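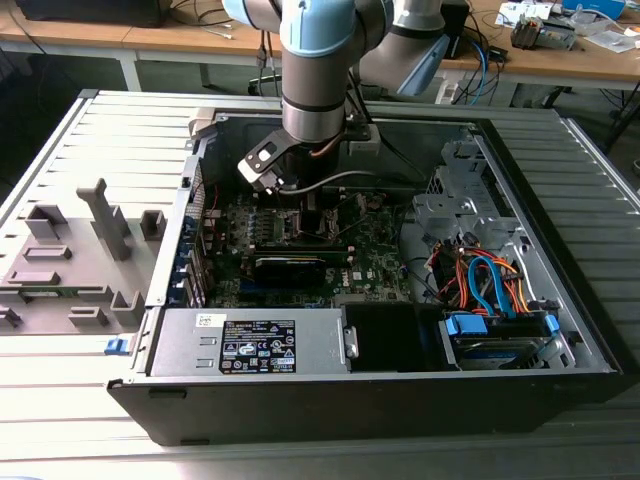 Reusing an old Dell tower: what to do before I power it on again

Posted in Desktop Hardware > Repair and Reuse

Joelle Hattar

I have an older Dell tower that I want to turn into a file server for the house. The side cover is off and the case is lying flat so I can get at the board. It has been in a closet since I moved. Before that it ran daily and would sometimes shut down under load, usually after 60 minutes or so of video work. No beep codes that I recall.

It has its original power supply, one hard drive, and an add-in graphics card that I don't need for a server. My plan is:

Remove the graphics card and use the onboard video, if the board has it.
Replace the thermal paste.
Keep the power supply.
Add a second drive for backups.

I have a Mander driver set, a tube of Pladska paste and a can of compressed air. What I would like to know is whether the order matters, and whether the old power supply is worth keeping. I also have an Ivmont supply from another build, but I have not checked whether it fits. Standard connectors on one end, but I have read that Dell is not always standard on the other.

Abena Kwofie

Order matters a little. Do it this way:

1. Unplug the power cord at the wall and hold the power button in for several seconds. Leave the cord out for the whole job.

2. Touch bare metal on the chassis before you touch the board, and again each time you come back to it.

3. Photograph the cabling. Get the front panel header and the drive connectors in focus.

4. Unplug the data and power cables from the drive. SATA plugs with a metal tab need the tab pressed in first. Pull on the plug and leave the cable alone.

5. Take out the graphics card. Disconnect any auxiliary power lead, open the retention clip at the rear bracket, then release the latch at the end of the slot. The slot latch is the part people break. Lift straight up.

6. Blow out the dust. Hold fan blades still while you do it.

7. Take the heatsink off last, loosening the screws in a cross pattern. If it won't lift, twist it slightly. Do not pry. On some sockets the processor can come out stuck to the heatsink.

8. Clean both faces with isopropyl alcohol and a lint-free cloth. A pea-sized dot of paste is enough.

Check for onboard video before step 5. If there is no video connector on the rear panel next to the USB ports, the card has to stay in, at least for setup.

On the power supply: shutting down under load can be heat or a weak supply. Do the paste and dust first, since that costs you nothing, and test. If it still shuts down, swap the supply. Before you fit the Ivmont, compare the main board connector and the mounting holes with the Dell one. Several Dell generations use a smaller board connector and need an adapter. Do not go by whether the plug can be pushed in.

Diekmann

Just replace the PSU, they all die eventually. I had the same thing on mine and a new one fixed it. Check the caps on the board too, if any of the tops are bulging don't bother with the rest.

Joelle Hattar

Thank you both. The rear panel does have a video connector, so the card is coming out. The tops of the capacitors look flat to me. The main connector on the Ivmont has more pins than the one on the Dell supply, so I am keeping the old supply for now and will run a load test once the paste is done. Second drive waits until after that.

Abena Kwofie

Good. Watch the CPU temperature during the test and write down the last reading if it shuts off. A shutdown at a moderate temperature points to the supply. Also look at the SMART data on the old drive before you put anything on it that you want to keep.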